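Thread: Practice pads, which one keeps the stitch without tearing?
Board: Suture practice and materials

marnstead_k
Hello all. I am teaching myself interrupted sutures at home before my course starts in June, and I already have two pads that are in pieces. The thread pulls through the top layer like through soft cheese. I look now at the Trondby pad and the Ngubane one. Which is better for a beginner? My budget is small.

pelican44
Trondby. Firmer skin, and it doesn't rip if you take a decent bite. Most tearing is the bite being too close to the edge.

quietloop
I don't agree with this. I had the Trondby and it is so stiff that you learn to force the needle. The Ngubane feels softer and you notice at once when you pull too hard. It should tear when you are wrong!

pelican44
Sure, if you like buying a new one every month.

marnstead_k
Thank you both. And how far apart do you place them? My stitches are sometimes very near and then comes a big gap.

fakeline_lea
Draw your dots first with a pen on both sides of the cut, then remove the dots from your training when you are ready for it. I also keep a small notebook, where I write only the spacing and the tails. My tails were always too long in the beginning — it looks untidy and they get caught in the next knot.

For the color, I like a red line on a pale pad with dark thread. You find each knot immediately, also when your eyes are tired.

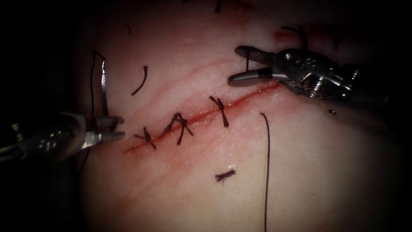
Three interrupted sutures, dark thread on a pale pad. Compare the tails of the middle one with the other two.

quietloop
The middle one I would cut and do again. The left one is nice and small.

pelican44
I'd leave it. The edges are together, and long tails you can trim. Redoing every stitch chews up the pad, and then we're back to the first question.

quietloop
Then you keep the bad habit and save the pad.

marnstead_k
I understand now that my tails are much worse than this, so I will start with them. I ordered the Ngubane. If it is torn after one week I will come back and say pelican44 was right.

pelican44
I'll be here. Wider bites!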